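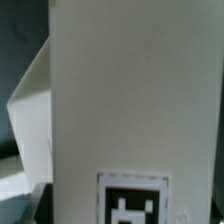

Marker labels on white panels: placement and removal

Drulik Facilities Forum - Storage and Labeling

mzurcher_admin
Members are asked to confirm where the square black-and-white labels should be placed. Our off-white panel carries one on its face, with a white border. I propose this as the standard for Room 432.
Mathias Zürcher

delacroix_stores
We do not support this. Labels on the face leave residue when removed. Our office uses the side edge.

panel77
The side edge is too narrow for a square label - ours lifted by May. I support the face.

delacroix_stores
Noted. Please state the adhesive used.

mzurcher_admin
Nurine, removable grade.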